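Rakbridge sound and music README

Last touched September 4, 2020

Rakbridge is a small game about building bad bridges for worse travelers. This folder holds its music, its sound effects and the script that decides which of them you hear. If you came for the game code, you want the folder next door, and you have my sympathy.

What's in here

music/ - 16 looping tracks, one per valley, plus the title theme
fx/ - 43 effects, most of them creaks
voices/ - the travelers muttering
doveck/ - the mixing script and its settings file
scraps/ - ideas that should have been deleted in January

All audio is stored as OGG. The uncompressed versions live on a hard drive that makes a noise of its own, which I have considered recording.

How the music works

Each valley track is split into 3 layers: a drone, a tune and a fiddle that thinks it's the tune. Doveck, the mixing script, fades these in and out depending on how much weight is on your bridge. An empty bridge gets the drone. One traveler brings in the tune. A full crossing brings in the fiddle, and by then you have larger problems.

The fades take 2000 milliseconds by default. You can shorten this in doveck/settings.txt, but below half of that the fiddle arrives like a door being kicked in. There is one valley, Vosel, where I left it that way on purpose.
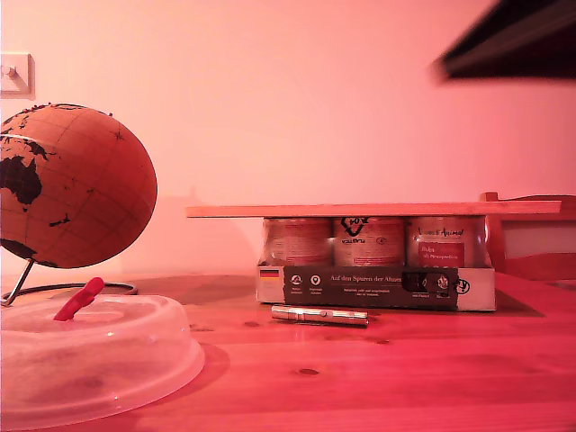 Bridge sounds are chosen by material and by span. Doveck looks at the deck, then at whatever is holding the deck up, and picks a creak from the matching group. The smallest bridge in the game is the tutorial one, and it is no grander than a flat board laid across the tops of three cans, so it gets the driest, shortest creaks in the folder. Anything longer pulls from the deep set, which has more groan in it and a faint rattle on the end. If you add a new material and forget to give it a group, Doveck falls back to "rope" and your stone arch will sound like a hammock.

Playing it without the game

Open the preview tool in doveck/ and pick a valley from the list. The slider stands in for weight. Drag it up slowly to hear the layers come in. Drag it up fast to hear why I added a limiter.

The preview does not play voices. The travelers need the game to tell them what they are complaining about.

Known trouble

- The Rungrueang track has a click at the loop point. It has been fixed twice and I can still hear it.
- Two travelers falling at the same moment share one splash. On a busy bridge this comes across as cheap.
- Muting the music also mutes the frogs. The frogs were filed as music early on and moving them breaks old saves.
- The title theme is slightly too loud. I like it that way, but it's on the list.

Adding your own tracks

Keep all layers the same length, to the sample. Name them valley_drone, valley_tune and valley_fiddle, even when the third one is a clarinet. Put them in music/ and restart the preview. If you hear silence, check the spelling of "valley" - I have lost an evening to "vallley".

Terms

The music and effects are free to use in anything you make, paid or not, with a credit to Rakbridge. The voices are not included in that. They are all me, and I'd like to keep track of where I end up.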